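Home | Guides | Shipping | Returns | Contact

How to reuse a shipping box without losing the parcel

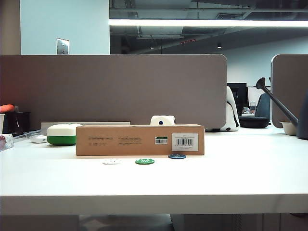
Brown box with the labels still on the front.

Quick one, been asked this a lot since March. You got a decent box, you want to send something in it. Fine. Saves money. But old labels are the number one reason parcels go wandering, and the sorting machines don't care which barcode you meant.

What you need
Box, packing tape, black marker, scissors, plain paper for stuffing. Hair dryer if the labels are stubborn.

1. Check the box
Press the corners with your thumb. Mushy – recycle it. Look for tears along the folds, and sniff it too (damp cardboard smells like a basement). Light creases are ok.

2. Get rid of the old barcodes
All of them, small stickers included. Warm the label on low for a minute, lift a corner, pull slow and flat. If it takes the top layer of cardboard with it, no big deal, tape over the bare patch.
Won't come off? Cover it completly with plain paper and tape that down. Marker by itself is risky, a scanner can still read a barcode through thin ink. Two coats, cross ways, if marker is all you have.

3. Printed text on the cardboard
Mostly leave it. Exceptions: hazard marks, battery marks, anything about liquids. Those have to be covered or the counter may refuse it. Annick Vachon at the Grundthorpe counter turned back one of mine over a tiny flame symbol on the bottom flap. Fair enough.

4. Tape the bottom
Three strips – one down the seam, one across each end. Press hard. Not masking tape, not string.

5. Pack it
Paper on the bottom, item in the middle, paper on all sides. Close the flaps and shake. If it moves, more paper. Small loose stuff like game pieces or screws goes in a zip bag first, otherwise it finds the gap in the flaps.

6. New label
Biggest flat side. Don't wrap it over an edge and don't put it across the seam. Clear tape on top is fine but keep it smooth, wrinkles over the bars cause trouble. Write the address on a slip of paper and put that inside as well.

7. Weigh it
After taping, not before. I had one come up at 339 grams on the kitchen scale and paid for 400, no complaints. Had another go over and it sat in Pleltumstead for 16 days waiting on the extra postage.

Tip from Mudassar Cheema: take a picture of the finished label before you hand it over. Makes a claim much easyer.

Drop off before 2 pm if you want it to go out the same day.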